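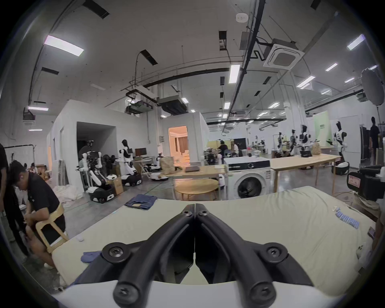 Denim is the cloth that blue jeans are made from. It is a cotton fabric, and it is stronger than the cotton in most shirts because of the way its threads are crossed. Jeans also hold a fold well. A pair can be folded into a flat block, like the blue pair on the far side of the cream mat, and it will usually stay that way until it is picked up. The small tan patch on that pair is like the one near the waistband on many jeans and is called the patch or label. This page covers how denim is woven, why it is blue, and how to fold it.

How denim is woven

All woven cloth has two sets of threads. The threads that run the long way are called the warp. The threads that run from side to side are called the weft. In a plain weave, each weft thread goes over one warp thread, under the next, and so on. A bed sheet is often made this way.

Denim uses a twill weave. In a twill, threads pass over 2 or more threads before going under one. Each row starts one step to the side of the row before it. The steps line up and make slanted lines. Look closely at the outside of a pair of jeans and you can find these lines with your fingertip.

Why it is blue on one side

In most denim, only the warp threads are dyed. The weft threads are left white. The twill weave puts more of the warp on the outside and more of the weft on the inside. Turn up the bottom of a pant leg to compare the two sides.

The blue dye is called indigo. Indigo stays mostly near the outside of each thread and does not soak all the way to the middle. When the cloth rubs against something, a little of the dye comes off and the white center starts to show. This is why knees and pocket edges fade first.

Parts of a pair of jeans

Waistband: the strip of cloth around the top.
Belt loops: narrow strips sewn to the waistband.
Yoke: the V-shaped section at the back, above the pockets.
Rivets: small metal pins that hold the pocket corners.
Inseam: the seam on the inside of the leg.
Hem: the folded and stitched edge at the bottom.

How to fold jeans into a block

Use a flat surface. A padded mat or a bed will work, but smooth out any lumps first.

1. Empty the pockets. Close the button and the zipper.
2. Lay the jeans down with the front facing up.
3. Fold one leg over the other so that the back pockets are on the outside. Match the hems.
4. The crotch seam will stick out in a small point. Tuck it in to make a straight edge.
5. Bring the hems up to just below the waistband.
6. Fold in half again. For a shelf, stop here. For a drawer, fold once more.

Press down with flat hands after each fold – this pushes out the air. Thick seams stack up quickly, so a pile of jeans may lean. Turn every second pair around to keep the pile level.

Words to know

Twill: a weave with slanted lines.
Indigo: a dark blue dye.
Fade: to lose color over time.
Crease: a line left in cloth by a fold.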